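Home Explore Notifications Messages Lists Profile More

Krisztina Bakos
I promised a thread about plastic cups, and several of you laughed, so now you will get a long one. It is about the cups we use at home every day, how I buy them, how I wash them, and when I let them go.

First, some background. I grew up in a house with glass only. My grandmother had heavy glasses with a thick bottom, and when one of us broke one, she was silent for the whole evening. I think this silence is the reason that I like plastic so much as an adult.

When we moved to Brerkside I had two small children, a stone floor in the kitchen and a box of wedding glasses. After the first winter the box was almost empty. I was still finding small pieces behind the stove in December.

So I went to Pap, the household shop near the bus station, and I asked for cups that can fall. The man there did not try to sell me the expensive ones. He showed me a shelf in the back and said take the ones with no handle, because on cheap cups the handle is always the first thing to crack. He was right about this.

I want to talk about the shape, because people look only at the color. A cup that is wider at the top will go inside another cup. A cup with straight walls will not, and it will eat your whole cupboard. I learned this with a set of straight ones from Onano. Very nice cups, and I gave them to my sister.

But the tapered shape has one problem also. If you push one cup into another when they are still wet, they stick. I have pulled until my hands were red. The solution is to put cold water in the inner cup and hold the outer one under the warm tap for a minute. Then turn slowly, do not pull.

Better is not to push them together until they are dry. In our house the cups stay separate overnight and they go into each other in the morning, when I make the coffee. My husband does it at night and then calls me for help.

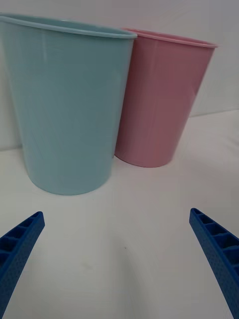 The rim is the part I check first when I choose a cup. With the finger, all the way around. A thin cut edge is unpleasant for the lip, and on some cheap cups there is a little sharp point left from the factory. I want the edge rolled over and thick, like the light blue one has, and the pink one too. A rolled rim also gives your fingers something to hold when the hand is soapy.

Then I look inside. I want a smooth bottom with no deep corner. In a deep corner the cocoa sits, and the brush does not reach it, and after one month you have a brown ring that you can see but cannot touch. If the corner is a little round, a sponge can do everything.

Now the washing, since three people asked me. I wash them by hand. The package says dishwasher is okay, and maybe it is, but mine became dull and a bit rough after one year in the machine. The lower rack is worse than the upper rack. If you must use the machine, put them on top.

Warm water, a soft sponge, a small drop of soap. Not the green side of the sponge! The green side makes tiny scratches, and the tea goes into these scratches and stays there forever. My mother-in-law did this to four cups in one afternoon, with a lot of love.

For tea color, I use baking soda with a few drops of water, like a paste. I leave it for half an hour and then I rub with a cloth. For tomato, I put the cup on the windowsill in the sun for one or two days. I cannot explain why this works, but in my kitchen it does.

For the smell (milk, mostly) I fill the cup with water and a spoon of vinegar and I forget it until dinner. Rinse two times. If it still smells after this, it is a cup for paint brushes now.

Drying. I used to put them upside down on a flat towel, and the next day they smelled like a cellar. No air can come in. Now I stand one side of the rim on a wooden spoon, so there is a small opening. A rack is more elegant, I know, but my counter is short.

About colors. In our family each person has a color and keeps it for the day. This saved me more washing than any other idea I had in my life. Before, everybody took a new cup for every drink of water, and by evening the sink was full.

The rule is simple: you drink from your color, you rinse your color, you leave it on your place at the table. Guests choose from what remains. My younger one changed her color three times this year, and each time we had to have a family discussion with arguments and tears.

I would say choose soft colors if you can. The very bright red ones that we had became orange near the window. The pale ones also fade, I think, but you don't notice it so much.

We do not use them for hot drinks. I know that some people do. I give juice, water, cold milk, and cocoa only when it is lukewarm. For real hot tea we have mugs, and the children can use these when they sit at the table and not before.

When do I throw a cup away? If there is a crack, even a small one, it goes the same day. A crack starts nearly always at the rim, so look there against the light. If the inside is rough everywhere, it goes too. If it is only ugly, it can stay.

The old ones do not go directly to the trash. One holds the clothespins, one is for the birdseed, one lives in the bathtub for washing hair. I tried to grow basil in one with a hole in the bottom, and the basil was not happy, but I blame the basil.

Somebody asked me about the lids from Brinano. I bought them. They fit two of my cups perfectly and fall off the others. Please measure the top of your cup first, from outside edge to outside edge — I did not do this.

I think this is everything I know about cups. Next time I want to write about cutting boards, and I have stronger opinions there. If you have a trick for two cups that are stuck and the cold water does not help, please write it to me. I have a pair in the cupboard since spring and I refuse to lose.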